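# Table and Work Surface Check, Vurndale Community Kitchen, April 2026

Walked through by Ladan Arabzadeh, comments welcome from anybody who uses the tables (please write neatly, Elaheh!)
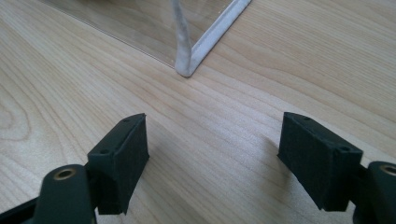

**How often should the tabletops be oiled?**
Twice a year is plenty for us, once in spring and again in November, with a thin coat left overnight.

- [x] **Surface.** Pale wood, with a soft sheen to it and lovely big swirls in the grain on one side. I ran my palm along the grain and felt no splinters.
- [x] **Edges and corners.** Smooth all the way around, and I did go around twice.
- [ ] **Legs and bolts.** One bolt turns by hand on the table nearest the pantry. Elaheh Nouri has the right wrench and will bring it in.
- [x] **Wobble.** Leaned on each corner in turn, and all 4 tables stood firm, even the old one!
- [ ] **Felt pads.** Worn thin on the long table. We have some 30 left in the drawer, so do help yourself.
- [x] **Walkway.** Clear to the back door, 108 cm at the narrowest spot.

Next check after the fall supper. Bolt still open.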